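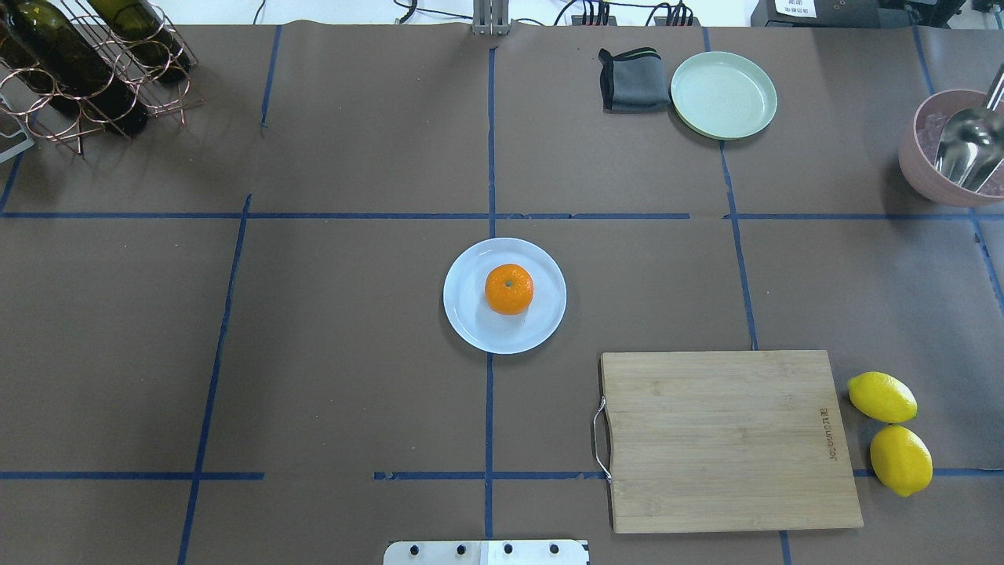 Mandagi生活道具室　食卓まわり検証班

サイト内検索　キーワードを入力　検索　詳細検索

食卓の「区画置き」を試す参加者の募集

食卓をテープで区切り、皿や道具の定位置を決めておくと支度が早くなり、片付けも苦にならない。Grendiaの手引きにはそう書いてあります。うちの班でこれを読んで素直にうなずいたのは一人だけで、残りは「本当か」という顔をしました。この募集を書いている私（Hedvig Bakke）も後者です。

そこで、実際に手を動かして並べたり下げたりしてくださる方を募ります。結論は決めていません。区画置きを広めるための催しだと思って来られると、たぶんがっかりします。逆に、こんなものは無意味だと証明してほしい方も、ご期待どおりになるかどうかは分かりません。

■何が疑わしいのか

手引きの言い分をまとめると、卓上に茶色い紙を敷き、青い養生テープで升目をつくり、一つの升目には用途の近いものだけを置く、となります。真ん中の升目は「主役の皿」のために空けておくのだそうです。なぜ真ん中なのかは書かれていません。手引きには23の配置例が載っていますが、どの例にも、升目なしで同じものを並べた場合の比較がありません。これでは、早くなったのが升目のおかげなのか、同じ支度を繰り返して慣れたせいなのか、見分けようがないと思います。

もう一つ引っかかるのは、載っている配置例がきれいすぎることです。家の食卓には請求書も眼鏡も薬の袋もあります。升目をまたぐ大きさのまな板だってあるでしょう。私たちが同じように紙を敷いてテープを貼ってみたところ、まな板はすぐ線の上に乗り、丸い皿も線を踏みました。紙には皺が寄りますし、テープは途中で切れて隙間ができます。斜めに貼ってしまった線もそのままです。手引きなら貼り直せと言うでしょうが、夕飯の前に定規を当てて貼り直す人がどれだけいるのか、私には見当がつきません。

Lanying Renだけは最初から好意的で、「線が曲がっていても、置き場所を一度考えたことに意味がある」と言っています。それなら線は要らないのでは、と返したら黙られました。この話は班の中でまだ片付いていません。

■していただくこと

参加は一人一回です。受付のあと、短い説明を聞いていただき、次の作業をお願いします。

卓の脇に用意した品を、指定された順に食卓へ並べます。品はどこの台所にもあるような皿、鉢、まな板、布巾、瓶、果物などです。並べ終えたら、こちらが読み上げる品を一つずつ取って、別の場所に移していただきます。最後に全部を下げます。

同じことを、升目のある卓と升目のない卓でそれぞれ行います。どちらを先にするかはくじで決めます。先にやったほうが不利になるのは当たり前なので、順番を固定した比較はしません。当たり前のことを書いていますが、手引きにはその当たり前が見当たらなかったので書いておきます。

途中で、果物を小皿に載せる作業が入ります。みかん類とレモンを使います。つまらない作業に見えると思いますし、私もそう思います。ただ、丸いものは転がりますから、「升目の中に置く」と言われたときに何をどこまで置けたとみなすのか、いちばんもめるのがここです。レモンは線の内側にあっても、隣の皿に手を伸ばした拍子に線を越えます。そのとき直すか、放っておくか。直すならいつ直すか。そういうところを見たいのです。

氷の作業もあります。 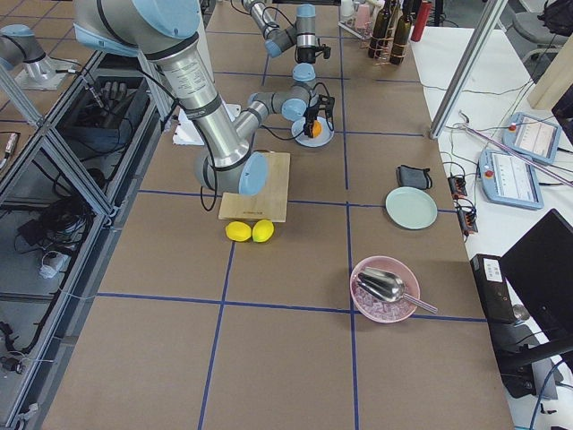
氷は鉢からスクープですくって使います。手引きは「水気のあるものは端の升目へ」と勧めていますが、端に置けば卓から落ちやすくなりますし、飲み物をつくる人の手元からは遠くなります。Rizal Khooは端に賛成、私は反対で、Ilham Tariganは「スクープを鉢に渡して置くから邪魔になるのであって、鉢の位置は関係ない」と第三の説を出してきました。どれも思いつきの域を出ません。皆さんがどこに置きたくなるかを、まず見せてください。

作業が終わったら、聞き取り用紙に記入していただきます。満足度を星で選ぶような欄は作りませんでした。どこで手が止まったか、何を探したか、線を見ていたかどうか、を自分の言葉で書いてもらいます。「特になし」でも受け取りますが、全部の欄が「特になし」だとさすがに困ります。

■升目のない卓について

比べる相手が手抜きでは比べたことになりません。升目のない卓にも同じ茶色の紙を敷き、同じ品を同じ数だけ用意します。卓の高さも揃えます。7月に班の者だけで予備の回をやったときは、升目のない卓のほうだけ少し窓に近く、明るさが違うのを見落としていました。Herman Nasutionが後から気づき、その回の記録は使わないことにしました。もったいないという声もありましたが、使える理由が見つかりませんでした。

予備の回の感触を聞かれることがありますが、お伝えしません。聞けば、参加する方がそれに合わせてしまいます。班の者が当日うっかり口を滑らせたら、止めてください。

■募集要項

募集人数　24名
応募が多い場合は抽選にします。先着にすると、通知をいつも見ている方ばかりになってしまうため。

所要時間　説明と記入を含めて2時間
早く終わればその場で解散です。引き延ばすことはしません。

開始　各回とも午前10時
午後の回はありません。要望が多ければ考えますが、約束はできません。

場所　Mandagi Rarkthorpe分室　調理室
玄関から入って奥の部屋です。案内の紙を出しておきますが、玄関には別の講座の案内も並んでいて紛らわしいので、「食卓」と書いてあるほうを見てください。

応募締切　9/8/26

謝礼　Rarkthorpe分室内の喫茶で使える券をお渡しします。交通費は実費を当日精算します。領収書が出る交通手段の方は、お持ちください。

■応募できる方

成人で、ふだん自分で食卓の支度か片付けをしている方。上手かどうかは問いません。毎日していなくてもかまいません。ただ、「支度はするが片付けは一切しない」という方は、作業の半分が片付けですので、その点をご承知のうえで応募してください。

左利きの方の応募を歓迎します。手引きの配置例はどうも右利きの人だけで考えられているように見え、右手側にスクープの柄が来る置き方を当然のこととしています。左利きの方には余計な一手間になるはずで、そこを確かめずに「誰でも早くなる」と書くのはどうかと思うのです。

立って作業しづらい方には椅子を用意します。申込書の備考欄に書いてください。車椅子の方の場合は卓の高さを変えることになり、他の方の記録とは分けて扱います。分けて扱うというのは、外すという意味ではありません。報告には載せます。

柑橘に触れると手が荒れる方は、果物の作業を省くことができます。手袋もあります。

すでに自宅で区画置きをしている方も応募できます。熱心な方ほど升目のある卓で張り切るでしょうから、聞き取り用紙の最初で、どのくらい続けているかをうかがいます。嫌いになってやめた方も同じです。むしろやめた方の話を聞きたいのですが、こういう方はなかなか応募してくださいません。

■応募できない方

Grendiaの講師または認定の指導者をされている方、およびそのご家族。お気持ちはありがたいのですが、遠慮してください。当室の職員の家族も同様です。

■よく来る問い合わせへの返事

「テープは家の卓に貼っても跡が残りませんか」と何度か聞かれました。分かりません。当日は紙の上に貼るので、卓の跡は調べていません。紙を敷けば跡は付きませんが、その紙を食事のたびに敷くのかという別の疑問が出てきます。

「ワインの瓶が写っていたが、飲めるのか」という質問もありました。飲めません。瓶は並べる品として置いてあるもので、栓は抜きません。

「子どもに片付けの習慣をつけたいので親子で参加したい」というご相談は、今回はお断りしています。お子さんが升目を喜ぶ可能性はあると思います。ただ、喜ぶことと片付くことは別の話で、それを一度に調べる準備が私たちにはありません。

「Lallmontの講座で習ったのは升目がもっと細かかった」と教えてくださった方もいました。細かくするほど良いという説と、大きいほうが良いという説が両方あることは承知しています。今回の升目は大きめです。細かい升目については今回何も言えませんし、言うつもりもありません。結果が出たあとに「細かくすれば違ったはずだ」と言われるのは目に見えていますが、そのときはそのときです。

「結果がはっきりしなかったらどうするのか」。はっきりしなかったと書きます。この人数で分かることは多くありません。明らかな差があれば見えるでしょうし、小さな差なら見えないでしょう。見えない程度の差のために毎日テープを貼るべきかどうかは、読む方が決めればよいことだと思います。

■当日の持ち物と服装

前掛けが必要な方はご持参ください。袖口の広い服は皿に引っかかるので避けていただけると助かります。腕時計や指輪は、ふだん台所で外す方は外し、外さない方はそのままで。家でやっているとおりが一番です。

飲み物は各自で。調理室の水道は使えますが、蛇口の一つは固くて開きません。直してほしいと何度か頼んでいます。

■記録の扱い

並べ方は紙の配置図に書き写し、かかった時間と一緒に保管します。お名前は配置図に書きません。聞き取り用紙の文章を報告に引用する場合は、その都度ご本人に確認します。確認の連絡に返事がなければ、引用しません。

途中でやめるのは自由です。理由も聞きません。その場合も謝礼と交通費はお渡しします。

■申込み

Rarkthorpe分室の受付にある申込書に記入し、受付横の箱に入れてください。郵送でも受け付けます。電話での申込みは、聞き違いが続いたためやめました。

申込書の「希望する理由」の欄は、抽選には関係しません。前回の鍋敷きの募集のとき、ここに熱意を書かないと落ちるという噂が立ったので、念のため書いておきます。空欄で結構です。

抽選の結果は、当選した方にも外れた方にも葉書でお知らせします。作業の内容についての問い合わせはHedvig Bakke、場所と謝礼についてはHerman Nasutionまで、分室の受付を通してお願いします。Ilham Tariganは当日の進行係で、事前の問い合わせには対応していません。

関連する記事・最近のお知らせ
・鍋敷きの厚さ比べ　報告と訂正
・布巾は畳むか掛けるか　聞き取りのまとめ
・Rarkthorpe分室　調理室の利用時間の変更
・「一日で終わる食器棚の整理」は一日で終わったか
・製氷皿の寄付のお願い（受付を終了しました）
・Lallmont公開講座　当室からの質問状と回答
・まな板の置き場所について寄せられたご意見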